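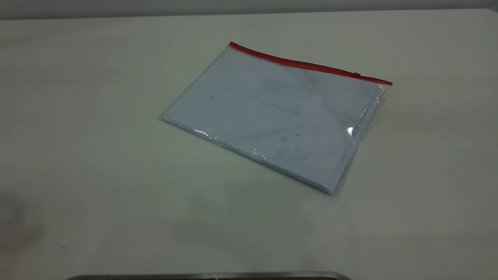 Ticket 2236: zipper pouch episodes rejected at import

Project: Brutilis
Opened by: Malsha Patwary
Status: open, waiting on re-record

Symptom
Import check on Carnell drops 83 of 200 episodes for the clear pouch task. Error is "object not found at start".

Log
6th July -- Reran the check on one rejected episode. Start view is fine: pouch flat on the table, red zipper at the far side, paper inside. The detector returns a box around the zipper strip only. Clear plastic and white paper on an off-white top give it very little edge.

Lowered the score threshold. No change.

Masked the glare spot in the right margin of the pouch. No change.

Switched the start check from box area to zipper color. Most rejects now pass; 10 still fail.

Next
Re-record the 10 with a darker mat. Keep the old episodes, do not overwrite.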